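4.3 Open-day demonstration

The shoe-rack task was shown to visitors during the July open day at the Hastach building. The Ternora controller was run with the same weights as in Section 4.2, and no parameters were changed between the laboratory trials and the demonstration. The work cell was moved from the Tomberg laboratory to the demonstration hall in the morning and recalibrated once before the doors opened at 10 a.m.

Visitors stood behind a floor line on the operator's side. The operator started each run from the console and gave a short spoken account of the task while the arm moved. Each demonstration slot lasted 15 minutes, including questions. Over the day the system logged 265 visitors at the entrance to the hall and completed 119 runs. Runs stopped by the operator are included in the log but were left out of the timing data in Table 3.

The rack is a low, open unit with a wood-grain finish and open shelving. Five pairs of shoes were used, placed on the top, on the shelf and on the floor beneath. Dark curtains were hung behind the rack to limit reflections from the hall lighting. Knit uppers were of particular interest, as the collar deforms under contact and the grasp point cannot be fixed in advance.

Each panel of Figure 6 is a pair of views of the same moment. The white pair is on the top surface in both panels, and the gripper is near the right end of the rack. 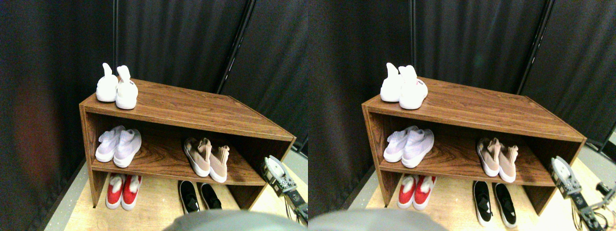
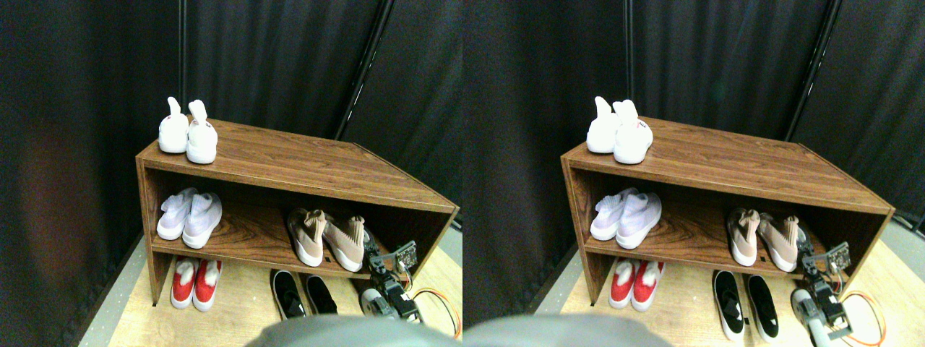 Figure 6. Shoe-rack task, paired views. Both panels: lavender-white pair at the left of the shelf, a second knit pair toward the right, red and black pairs on the floor.

4.4 Data retained from the demonstration

A total of 1292 paired views were kept after near-duplicates had been removed with Cropper. They were stored with the run number and the operator's notes. None were used for training, and the results in Section 5 do not depend on them.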